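Loyalty card promises free nights. Read the back first
Billthorpe hoteliers sign on to Vanags scheme, but the sums look thin

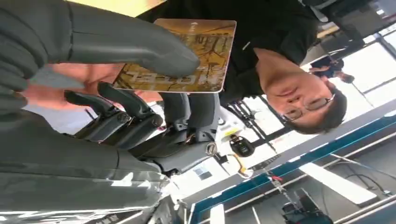
A gold and yellow card with a branching, tree-like pattern.

Another month, another loyalty scheme. Hitix, the company behind the Vanags rewards program, says its new hotel membership will "bring travellers back to the regions" and has picked Billthorpe as its first town. Members pay a joining fee, collect points at participating hotels and motels, and swap them for a free night once they have enough.

How many is enough? The launch brochure doesn't say. The terms and conditions do, in clause 20, where a standard room on a weeknight is priced at 511 points. A paid night earns five. Anyone with a calculator can work out how long a family that comes up once a year for the show will be waiting.

Points also lapse after two years without a stay, and they can't be used in school holidays, over Easter or during what the company calls "periods of local demand", a phrase it has so far declined to define.

Hitix spokeswoman Séverine Tanguy defended the numbers. "Free nights are only one part of the offer," she said. "Members get late checkout, a welcome drink and partner discounts, and most will see value on their very first visit."

The late checkout is subject to availability. Several Billthorpe motels already give it to anyone who rings the front desk and asks nicely. The partner discounts come through Fakora, a booking site owned by the same parent company, and apply to its own listed rates. When this paper compared one room for the same night in June, the discounted Fakora price came out dearer than the motel's walk-in rate. Ms Tanguy said prices "move throughout the day" and that members should check back regularly.

More than 20 local businesses have joined, according to the company. It would not provide a list, saying some agreements were still being finalised. Two operators contacted for this story had signed up. One said bookings were slow and it cost her nothing to have a go. The other had been under the impression it was a tourism council program, which it isn't. The council confirmed it has no financial stake in the scheme but has agreed to put brochures in the visitor centre.

There may be something in it for sales reps and tradies who spend half the year in motels, provided their employer doesn't keep the points. For everyone else, the joining fee is non-refundable after the cooling-off period, and membership renews automatically unless cancelled in writing. The cancellation form is not yet on the website. Hitix says it will be added by June.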